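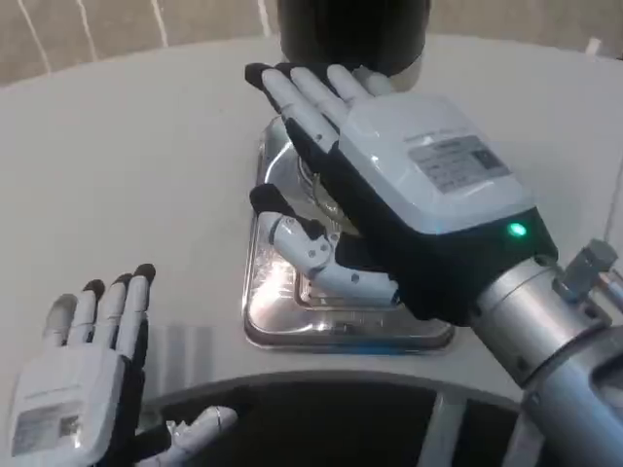 Stestham Chore Machines Working Group
Minutes of the monthly meeting

27 July 2025
Posted by the Working Group Secretary
4 comments | 36 shares

Present: seven members, and one guest from the Tadton shop.
Apologies: two.

1. Minutes of the June meeting
Approved with one correction. The Grarnedton laundry trial was listed as finished. It is still open.

2. Tabletop work
The group talked over two-handed humanoid work at a table, with small kitchen and counter equipment on a steel base. The discussion was mostly about the right hand: how far the fingers should open before closing on a round body, and where the thumb should go when there is a base plate in the way. One member said the thumb needs its own approach path. Another thought a wider opening would do the same job with less programming. No decision. Both to be tried.

It was asked what the left hand is for while the right hand reaches. Views differed. The Tadton guest said that on a shop counter a spare hand should steady the base, as staff do without thinking about it. Agreed to add a steadying step to the task sheet.

Shiny metal was raised again. Members who work with cameras said bright highlights on steel make edges hard to find. Matte tape was suggested and turned down, as no household is going to tape its appliances.

3. Household chores: where things stand
The Wuisan report was taken as read. It covers 1504 attempts at simple chores (wiping, lifting, putting away, folding). Lifting a rigid item from a clear table did best. Folding did worst, and the member who wrote the report does not expect that to change this year. Putting away was fine until the shelf was crowded.

The group's view is that machines can do single steps of a chore under watch, and cannot yet be left with a whole one. One member asked that her disagreement be noted. She believes clearing a table could be left unattended now if the dishes were all one kind.

4. Shop-floor chores
The Tadton shop would like help with restocking and with end-of-day cleaning of the counter. Cleaning was thought closer. Restocking means opening cartons, and nothing the group has tried opens cartons well. The guest said a person takes four minutes to clean the counter and the shop would accept a machine taking 36, if it is done after closing.

Action: draft a counter task sheet for Tadton, with photos of the counter as it is left at closing.

5. Money
Replacement fingertips are to come out of the parts budget. Travel to Grarnedton will be claimed separately.

6. Other business
The door code has changed. Ask the secretary.
Spare task sheets are in the gray cabinet, second drawer.

Next meeting at Grarnedton, same time. Bring the laundry figures.

Contact: Secretary, Stestham Chore Machines Working Group
© 2025 Stestham Chore Machines Working Group | Back to top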